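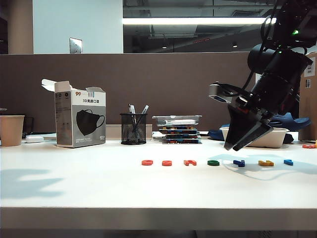

我用固体洗发皂快两年了,现在想说一件可能得罪人的事:护发产品按“天然”两个字卖高价,这个做法应该停一停。去年三月我把浴室架子清了一遍,翻出来的瓶子和皂块有一半写着“天然”,价钱从几十块到两百多不等,用在头上的差别却对不上价钱的差别。“天然”这个词和纸杯的颜色有点像。桌角放一只浅褐色的纸杯,样子朴素,很多人就觉得它比白的环保。可颜色说明不了杯子里面有没有涂层,也说明不了它用完以后去哪里。洗护产品换成牛皮纸盒、麻绳和手写体标签,用的是同一个道理。

先说我自己的经历。我头皮偏油,发尾干,属于最难伺候的那种。第一块皂是 Wurkomo 的迷迭香款,265 元,盒子里附了一张卡片,讲山谷、讲祖母、讲慢火熬制。成分表印在盒底,字很小,我拿手机放大了才看清,最后几行是香料。用了三个星期,头发发涩,梳子下不去。客服回复说这是“排毒期”,让我坚持。我又坚持了两个星期,头皮开始发痒,只好停了。

“排毒期”这个说法,我认为是这个行业里最不老实的一句话。皂基偏碱,加上自来水偏硬,洗完留下一层皂垢,头发就涩。解决的办法是用稀释的醋水冲一遍,或者换成用温和表面活性剂压制的洗发饼。这些都可以直接写在包装上。商家不写,让顾客以为难受是好转的前兆,顾客就会把整块用完,错过退货的期限。

我的朋友 Britta Stöcker 在 Drasach 开过一间小店,卖手工皂和散装洗发水。她不同意我的看法。她说小作坊一批只做几十块,原料贵,人工也贵,“天然”是他们能对付大厂的唯一一句广告。这话我听进去了一半。小批量的成本确实高,我愿意为此多付钱。但是多付的钱应该付在看得见的地方,比如精油的产地、压制的日期、适合哪种水质。她店里有一款洗发饼就是这么做的,标签上写着“硬水地区请配合酸性冲洗”。那块我回购过,没有一次觉得买贵了。

另一个人的意见也值得提。Detlef Baumgart 以前给几个护肤品牌写过配方,他跟我讲,配方师内部很少用“天然”这个词,因为没法拿它来做决定。决定一瓶东西好不好用的,是表面活性剂怎么搭配、酸碱度调到多少、防腐体系稳不稳。有些打着“无防腐”旗号的膏体,放在潮湿的浴室里,他是不敢用的。我问他自己洗头用什么,他说用 Wunderlich 的普通款,超市货架最下面一层,没有香味,也没有故事。

我后来也买了一瓶。说句公道话,它的包装难看,泵头出量太大,洗完头发有点塌。但头皮不痒了。论头皮的感受,它排在我用过的前两名。另一名是 Lotus 的燕麦洗发饼,那一款也写着“天然”,所以我并不是说写了这两个字的都不好。我的意思是,这两个字对挑选没有帮助,好的坏的都在用。

有人会说,消费者图的就是一点心情,何必较真。买香皂图香味,买包装图好看,我完全赞成,我自己也为了一股橙花味多花过钱。香味是真的,闻得到。“天然所以温和”却是一个关于皮肤的判断,皮肤敏感的人会照着它去买。柠檬精油是天然的,有人用了照样起疹子。把心情和功效混在一句话里卖,吃亏的是最需要看清楚的那部分人。

我查过手边几个网店的评论区,评论最多的一款有 2,000 多条,绝大多数在夸味道和盒子,提到水质的很少,提到发质的也多半只有一句“我是细软发”。这不能怪买家,页面上本来就没有引导他们往这方面想。如果商品页上先问一句你那里的水硬不硬、头皮多久出油,评论会有用得多。

所以我的建议很简单。买之前先看成分表的前五位,香料放在后面看。第一次买小块的,别凑满减。用了两周还涩、还痒,就停下来,别信排毒。标签上只讲故事、找不到成分的,不论多便宜都放回去。至于商家,我希望他们把卡片上的祖母换成一行酸碱度,字印大一点。

Britta 看过这篇的初稿,说最后这句太刻薄,她的卡片上也有祖母。我没有改。

最后更新:2024-02-13

打印本页 | 用电子邮件发送

本网站使用 Cookie 以改善您的浏览体验。继续浏览即表示您同意我们使用 Cookie。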